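Tukis Hand-Held Gripper Comparison: Frequently Asked Questions

Last updated Tuesday, April 14, 2020

What is being compared?

Two sets of fingers for the Tukis hand-held gripper. The Dostley fingers are wide and blocky. The Aigner fingers are narrower and softer at the tip. Both sets fit the same body and both are recorded with the same camera and the same Satier logging software, version for version.

Why use a hand-held gripper before a robot arm?

It is faster to change things. Swapping fingers on the arm means a new tool calibration every time. On the hand-held unit it takes two screws. Once we settle on a finger shape, the arm trials use that shape only.

How many recordings are there so far?

The set has 2876 recordings. Of those, 2119 passed the first check and are ready to use. The rest have dropped frames or a bad start marker and are kept in a separate folder. We started recording in January.

Can two people work at the same table?

Yes. Each person holds a gripper and each gripper records its own file. Start both recordings from the same controller page, otherwise the clocks will not match. Agree on who moves first and keep your free hand off the table.

What does the gripper camera see?

The camera sits behind the fingers, so both fingertips stay in view along with whatever lies between and beyond them. When the gripper moves quickly, expect some blur.

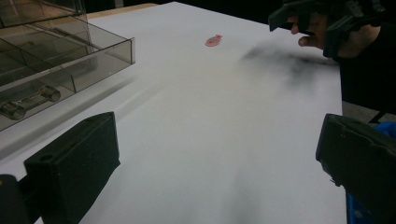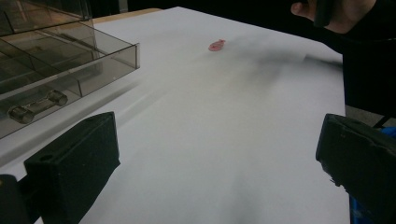
Gripper camera views of the white table, with the tinted organizer at left and the small pink piece farther back.

Does motion blur ruin a recording?

Usually no. A short blur while the gripper travels is fine. Blur at the moment the fingers close is a problem, and those recordings get marked for review. Slow down over the last few inches.

Do clear or tinted containers cause trouble?

They can. Walls you can see through pick up reflections, and the tracking sometimes locks onto a reflection and not the part. Check the preview before you start. If the track jumps, turn the container a little and try again.

Which fingers should I pick?

For metal parts in a divided box, we have had better results with Dostley. For thin, flat pieces lying on the table, Aigner slips less. We plan 300 more recordings with each set before choosing one - the gap is still small.

How much space does a session need on the controller?

Leave 700 MB free per session. The controller page shows a yellow bar when you get close to the limit.

Can I send in my own recordings?

Yes, if they were made with a Tukis body and the Satier log file is included. Use the upload form and name the finger set in the notes box.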